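I have been meaning to write something in favour of the corner shop for ages, and what finally pushed me was hearing that ours, on Horkier Street, may not see another October. I am not a neutral party (I bought my first comic there, and my first terrible birthday card), so do bear with me.
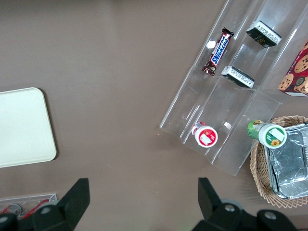 *A Snickers in the left-hand lane: small comforts, close at hand.*

People say the big shop out at Drarkier is cheaper, and of course it is, on most things. But you need a car, and half a morning, and you come home with 6 yoghurts when you went for one. My neighbour Gunārs Sproģis walks 300 metres for his paper and is gone an hour, and I don't believe he has ever thought of it as shopping! 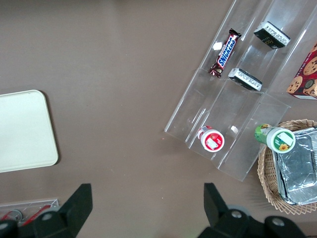 The council, bless them, will happily find money for benches and planters, and I like a bench as much as anyone. A little help with the rates would do more for the street, I think, than any number of geraniums.
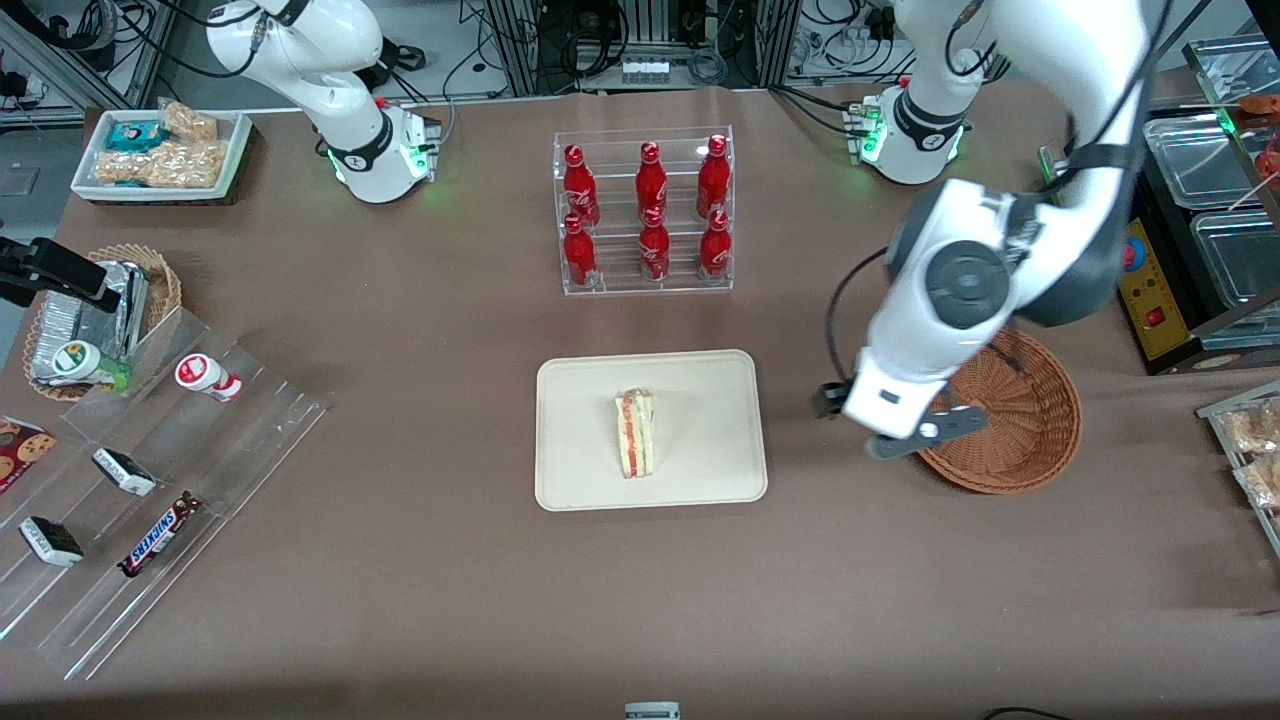 So if you live nearby, please do pop in for your milk this week, even if it costs a few pennies more, and stay for a chat while you are there. I shall be the one dithering over the biscuits.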